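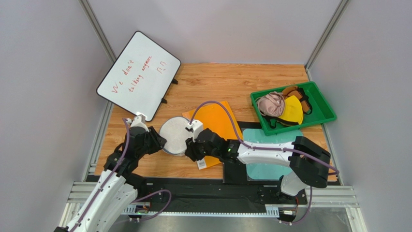 Über uns

Die Sprachschule Dunora gibt Abendkurse für Erwachsene. Unterrichtet werden Englisch, Deutsch und Tamil, in Gruppen und im Einzelunterricht. Gegründet wurde die Schule von Subbarao Pillai, der vorher lange als Übersetzer technischer Handbücher gearbeitet hat. Er leitet bis heute die Englischkurse der Mittelstufe.

Im ersten Jahr gab es zwei Kurse in einem gemieteten Raum über der Druckerei Mekonnen. Heute nutzen wir das ganze obere Stockwerk, dazu einen kleinen Raum im Erdgeschoss für Prüfungsvorbereitung und Beratung. Derzeit lernen 200 Teilnehmerinnen und Teilnehmer bei uns.

Wie wir unterrichten

Eine Unterrichtseinheit dauert 90 Minuten. In der ersten Hälfte wird gesprochen, in der zweiten geschrieben und korrigiert. Hausaufgaben sind freiwillig, werden aber immer durchgesehen. Wer beruflich verhindert ist, kann eine versäumte Stunde in einer Parallelgruppe nachholen – eine kurze Nachricht bis 16 Uhr genügt.

Grammatik kommt dann dran, wenn sie gebraucht wird. Die Verlaufsform im Englischen zum Beispiel behandeln wir an Sätzen aus den Texten der Teilnehmer und nicht an einer Tabelle. Ein Lehrbuch gibt es trotzdem, es bleibt für die gesamte Kursdauer dasselbe.

Thirumalai Iyengar ist für die Tamilkurse und die Einstufung zuständig. Die Einstufung besteht aus einem Gespräch und einem kurzen schriftlichen Teil und ist kostenlos. Neue Kurse beginnen im Oktober und im März, ein Quereinstieg ist nach Absprache möglich.

Bibliothek und Lesekreis

Unsere Leihbibliothek umfasst 1.158 Bände, der größte Teil davon auf Englisch. Viele stammen aus dem Nachlass der früheren Buchhandlung Jimiston. Ausgeliehen wird für vier Wochen, auch an ehemalige Teilnehmer. Der Lesekreis trifft sich einmal im Monat um 19 Uhr im Raum Uranus – die Unterrichtsräume sind nach Planeten benannt. Vorkenntnisse ab Niveau B1 sind sinnvoll.

Für Firmen bieten wir Kurse im Haus des Auftraggebers an, Termine und Inhalte werden vorab festgelegt.

Kontakt | Impressum | Datenschutz | © Sprachschule Dunora | Nach oben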